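Storing and Handling Sugarcraft Decorations at Home

Kitchen and Baking Advice
By Darren Lockwood
August 30, 2024
38 shares | 4 comments

Decorations made from sugarpaste, flower paste or royal icing are usually prepared some days before the cake they are intended for. The advice on this page is issued by the Fairclough Baking Service for home bakers who make or buy such decorations and need to keep them in good order until they are used. It covers drying, storage, transport and the repair of small breakages. It does not cover fresh cream, fresh fruit or chocolate work, which are dealt with in separate guidance.

Drying

Modelled figures and flat cut-out shapes should be left to dry uncovered before they are put away. A plaque rolled to the thickness of a coin will generally be firm after two days in a dry room. Solid figures take considerably longer, and the inside may remain soft for a week or more although the outside feels hard. Figures with a thick body should be made well ahead and handled by the base only.

Shapes should be laid on a sheet of thin foam or on baking parchment dusted with cornflour. They should be turned once a day. A plaque that is left on one side throughout will tend to curl at the edges, and it cannot be flattened once it has set.

The airing cupboard is not recommended. Gentle warmth will dry the surface too quickly and fine cracks may follow, particularly in darker colours. The refrigerator should also be avoided, as moisture settles on the paste when it is brought back into the room and the colours are liable to run. In damp weather a desk lamp placed well away from the work, or an ordinary electric fan on its lowest setting, will help.

Containers

Finished decorations are best kept in cardboard. A clean shoe box or cake box lined with kitchen paper allows a little air to pass and will keep most pieces sound for two months. Airtight plastic tubs hold moisture in and may turn a hard figure tacky overnight. Where only a plastic tub is to hand, the lid should be left resting on top and not pressed down.

Each piece should have its own space. Crumpled kitchen paper may be tucked around the base of an upright figure, but nothing should touch thin parts such as ears, petals or lettering. Small sachets of silica gel, as supplied with shoes and handbags, may be placed in the corner of the box provided that they are sealed and do not come into contact with anything that will be eaten.

Boxes should be labelled on the side, with the contents and the month of making. A label reading "Roses, white, March" will save the box being opened unnecessarily. Store the box in a dark cupboard. Pinks and purples fade noticeably in daylight and may do so within a few days on a sunny sill.

Wires, sticks and supports

Many decorations contain parts that cannot be eaten. Florist's wire must never be pushed directly into a cake. It should be placed in a food-safe pick, and the pick inserted into the cake so that the top remains visible and can be found when the cake is cut. Cocktail sticks used inside figures present a particular risk to children, and dry spaghetti is a suitable replacement for anything under the height of a teacup.

A written note of all supports should be passed to whoever will cut the cake. Readers who collected the printed card from our Pludlow office will find a space for this on the reverse.

Working surface

Decorations should be assembled on a firm, level surface with nothing else on it. The surface should be wiped down, dried fully and covered with a non-stick board or clean parchment. Old wooden tables are quite suitable when covered, although bare wood that is rough or marked should not come into contact with paste. Dust and loose fibres are picked up very readily by soft icing and are difficult to remove from white. A lint roller used on the sleeves beforehand is a sensible measure.
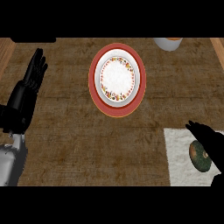 A worn brown tabletop. Cover before use.

Boards should be kept from sliding by placing a damp cloth underneath. The cloth should be well wrung out, and folded once only, so that the board does not rock.

Placing decorations on the cake

Dry decorations should be added as late as is practical. On a cake covered in sugarpaste they may be put in place the evening before. On buttercream they should be added within two hours of serving, as the fat and moisture in the buttercream will soften the underside. A thin disc of parchment cut slightly smaller than the decoration will delay this.

Printed icing sheets are more delicate than modelled pieces. They should stay in their sealed packet until required. If a sheet will not come away from its backing, it may be held near, and not against, a warm radiator for 20 seconds and then peeled from one corner.

Small repairs

A clean break in a dried figure can be mended with royal icing or with a little paste let down with water until it forms a stiff glue. Plain water is seldom strong enough for dry pieces and will dissolve the edges if used freely. The mended part should be propped with foam and left for several hours. Cracks may be filled with softened paste of the same colour, smoothed with a barely damp brush.

Where a piece has shattered it is generally quicker to make another. Members of the Zitbridge baking circle advise making one spare of every item, and two of anything with thin stems, and we are content to repeat that advice.

Transport

Decorations should travel separately from the cake wherever possible. The box should be placed flat on the floor of the vehicle, or in the boot on a non-slip mat, and never on a seat, which slopes towards the back. A small repair kit should go with it. This should contain a little royal icing in a sealed bag, a fine brush, tweezers kept only for food use, kitchen paper and a spare pick.

Those travelling by bus or on foot may find that a rigid storage crate with handles is easier to keep level than a carrier bag.

Further guidance

The leaflet on which this page is based has been revised following comments received at the Vidby spring show, and 2,000 copies have been printed. It may be collected free of charge from the Pludlow office during opening hours. The companion leaflet, number 17 in the series, deals with food colourings and the removal of stains from worktops and linen.

Filed under: Cake Decorating, Food Storage, Home Baking Tips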